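Citronnier en pot : je rempote maintenant ou j'attends ?

mirabelle_21
Posté le 2021-03-17
Bonjour à tous ! Je viens de récupérer le citronnier de ma tante Tyyne (elle quitte sa maison de Koskela pour un appart sans balcon, la pauvre) et je me retrouve avec un arbre plus haut que moi dans un pot ridicule. Les racines sortent par en dessous, il a perdu un bon tiers de ses feuilles cet hiver et pourtant il est couvert de boutons ! J'ai très envie de le rempoter tout de suite, mais ma voisine me dit d'attendre juillet. Vous feriez quoi ?
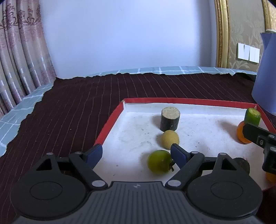
Côté terre j'ai un sac de terreau agrumes Toltach entamé l'an dernier, et du gravier pour le fond. Il vit dans ma véranda, 8 degrés la nuit en ce moment.

kauko.l
Juillet, surtout pas, en pleine chaleur tu vas l'achever. Mars c'est très bien, avant que ça démarre pour de bon. Un pot à peine plus large, tu démêles un peu le chignon et tu arroses copieusement. Et oublie le gravier, ça ne draine rien du tout.

Vieux_Sécateur
Pas d'accord avec Kauko, pour le gravier comme pour le reste. Un citronnier en boutons, on n'y touche pas, sinon il lâche tout. Le mien a douze ans, toujours eu son lit de gravier et il se porte à merveille. Surface la terre sur quelques centimètres et attends la fin de la floraison.

mirabelle_21
Bon, me voilà bien avancée, lol. Si je perds les fleurs, tant pis, je préfère sauver l'arbre. Par contre le pot : j'ai vu une terre cuite à 719 couronnes chez Stosteck, et la même en plus grand à 1 389. Ça fait mal au porte-monnaie quand même...

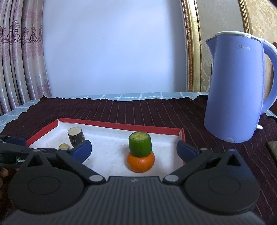
Il y a aussi du plastique à trois fois rien, mais j'ai peur que ça bascule au premier coup de vent quand je le sortirai.

lallota
Plastique sans hésiter ! Tu le glisses dans un cache-pot lourd et c'est réglé. La terre cuite, l'été, c'est arrosage matin et soir.

Vieux_Sécateur
Et des racines qui cuisent au soleil dans le plastique noir, merci bien.

kauko.l
Alors prends-le clair. Et pas d'engrais pendant un mois après le rempotage, hein.

mirabelle_21
Va pour le plastique clair, je m'y mets ce week-end. Kauko, tu tailles les branches nues en même temps ou tu attends les nouvelles pousses ?

kauko.l
J'attends. Gratte l'écorce avec l'ongle : si c'est vert dessous, tu laisses.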